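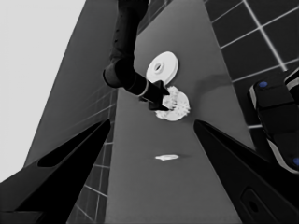
Simulator trains robot arms to hand work to each other

WELBRIDGE — Researchers at the Gittins Lab say a pair of robot arms trained entirely in a computer simulation can learn to put small gear assemblies together, and that most of the skill carries over when the same program is moved to real machines.

The group released a paper and a set of recorded runs on Tuesday. The method is called Kallus. It runs inside Skeltora, a physics simulator the lab has been building and using for its own projects.

Two-arm assembly is a routine job for people and a hard one for machines. A person fitting a gear onto a shaft will hold the base steady with one hand and turn the gear with the other, and the two hands adjust to each other without much thought. Robots doing the same job usually follow a fixed script. If one part is slightly out of place, the script fails and someone has to reset the station.

Kallus replaces the script with a learned policy, a program that takes in camera views and joint readings and decides how each arm should move next. Each arm has its own view of the table, taken from a point near its gripper. The policy also keeps a short record of what the other arm has just done.

"The arms don't send each other messages," said Lleucu Gough, who led the work. "One arm sees what the other one is up to and picks its own next move. We wanted to find out how far you could get with only that."

Far enough to be useful, according to the paper. In simulation, the arms completed 95 percent of assembly attempts when parts were placed at random on the table. A scripted controller tested on the same layouts did well when every part was where it expected and poorly otherwise.

The parts in the test set are plain. There are flat discs with a center hole, toothed gears and thin pieces that lie low on the table and are awkward to pick up. In the simulated world they are white and the tabletop is gray. Gough said the lab left out surface detail on purpose in the first round of training so the policy would have to rely on shape and edges.

Color and lighting were changed in later rounds. The lab also varied the height of the table, the friction of the parts and the delay between a command and the movement that follows it. Small errors were added to the joint readings. Those changes are meant to keep the policy from getting used to one version of the world.

Training took place in four stages. In the first, a single arm learned to reach for a part and close its fingers on it. In the second, it learned to press a part down or hold it in place while something else touched it. The third stage brought in the second arm. The fourth put both arms on a full assembly and scored them only on the finished result.

The order mattered more than the team expected. When researchers skipped the holding stage and went straight to two arms, the policy tended to settle into a habit in which one arm did all the work and the other stayed out of the way. It could finish easy layouts like that. It could not finish the ones in which a gear had to be kept from sliding.

"We had weeks of runs where the second arm just parked itself," Gough said. "It was getting credit for the team result, so it had no reason to do anything."

The fix was a change in how credit was shared. Kallus estimates what would have happened if one arm had stayed still, then gives that arm credit only for the difference. An arm that adds nothing gets nothing. Once that was in place, the paper says, both arms began taking part early in training, and the parking habit went away in nearly all runs.

A second part of the method deals with blocked views. When two arms work close together, one of them is often in front of the thing the other needs to see. A gripper pressed against a gear may cover part of its teeth. Kallus handles this by keeping an estimate of where each part was last seen and how sure it is of that position. When the estimate gets weak, the arm is rewarded for moving to a spot with a better view before it tries to grasp.

In practice this looks like hesitation. In the recorded runs, an arm will sometimes stop short of a part, shift to one side and then go in. The researchers did not program that motion. They said it adds a little time to each attempt and cuts the number of dropped parts.

For each full training run, the lab used 1,000 copies of the simulated table running at the same time. Layouts that the policy failed were saved and brought back more often, so training leaned toward hard cases as it went along.

The team then moved the policy to physical arms in its Welbridge workshop and made 200 attempts with printed parts. No extra training was done on the real machines. The success rate was lower than in simulation, and the paper breaks down the failures by cause. Most came from thin parts that tipped or slid when the fingers closed. A smaller group came from gears that went onto the shaft at a slight angle and jammed.

Gough said the thin parts are a known weak point of the simulator. Skeltora treats every part as fully rigid, and a real part can flex a little when it is pinched near the end.

"You can pick up a sliver in simulation in ways that would just flip it across the room on a real table," she said. "The policy found some of those. We took out the ones we spotted, and I'm sure there are more in there."

The lab is working on a contact model that lets thin parts bend. It will slow the simulator down — the team does not yet know by how much — and may mean running fewer copies of the table at once.

The paper lists other limits. All of the tests used parts that the policy had met during training, in new positions but with the same shapes. A short trial with an unfamiliar gear gave mixed results and is described in an appendix. The arms were also the same model in every test, mounted at the same distance from each other. Moving one of them would probably mean repeating the last two stages of training.

Speed is another issue. On the real machines, the arms ran well below their top rate. The lab kept them slow to protect the grippers and to give the cameras time to keep up. A person used to the task would finish sooner.

Gough said the work is aimed at short production jobs where parts change often and writing a new script each time costs more than the job is worth. The lab has no commercial partner and has not tested the method on a factory floor.

The next round of experiments will add a shaft that is free to roll, so that one arm will have to find and hold it before the other can start. The researchers also want to see whether the policy can recover after a person moves a part in the middle of an attempt. In early simulated trials, the arms noticed the change most of the time but often went back to the beginning of the assembly, even when only the last step had been disturbed.

The lab has posted the training code, the part files and the simulated test layouts. The release includes layouts the policy failed, grouped by the stage at which the attempt went wrong. Recordings from the physical arms will be added in April, along with the camera settings used in the workshop.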